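Reviews > Workshop > Lighting

News Reviews Guides Forum Contact

Kimton Clamp-On Bench Lamp: Four Months of Use

2020-08-02
By Merja Toivonen

I bought the Kimton clamp lamp in April to replace a Bulero floor lamp that had started to lean. My bench is an old kitchen table against the back wall, and I use it for computer repair, small soldering jobs and the occasional watch battery. The ceiling light is behind me, so whatever I work on sits in my own shadow.

The Kimton comes in two boxes, one for the arm and one for the head. Putting it together took a few minutes with the hex key supplied. The instructions are one folded sheet and the drawing of the spring cover is hard to follow. I put mine on backward the first time.

Clamp and arm

The clamp is cast metal with a rubber pad on the upper jaw only. I added a scrap of leather under the lower one to protect the table. Once tightened it has not moved. The arm reaches the far corner of the bench and stays where I leave it, except at full stretch, where the head drops slowly over an hour or so. Tightening the middle knob slows this down but makes the arm stiff to move.

Light

Kimton gives the output as 1000 lumens at the top setting. I have no way to check that, but it is plenty. There are 7 brightness steps and I use the third or fourth for nearly everything. At the top step, shiny parts throw back enough glare to be tiring.

Motherboard work is where a lamp like this earns its price. With the head pulled low and to the left, I can read the printing on the board and find the small corner mark on a processor without picking up a flashlight.
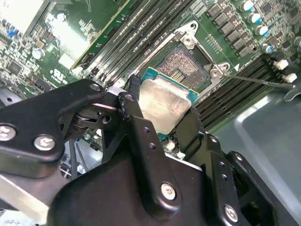

Heat and noise

The head gets warm after a long evening but can still be held by hand. There is a faint hum on the two lowest steps. My brother-in-law Lautaro Núñez could not hear it, so it may depend on your ears. The power brick is silent.

What I don't like

The cord is too short. Mine runs to an extension lead taped along the table leg. The touch switch is on top of the head, and I often change the brightness by accident when I move the lamp. It also forgets the last setting if it is unplugged.

Compared with the Gunnlaugsson

Yaneth Yupanqui lent me her Gunnlaugsson lamp for a week. Its arm is better and does not sag at all, and it has a plain rocker switch on the base. The light is narrower, though, and I had to move it more often. It also costs a good deal more.

I am keeping the Kimton. If you work standing up or need the full reach all day, try the Gunnlaugsson first. The shop in Brostport has both on display.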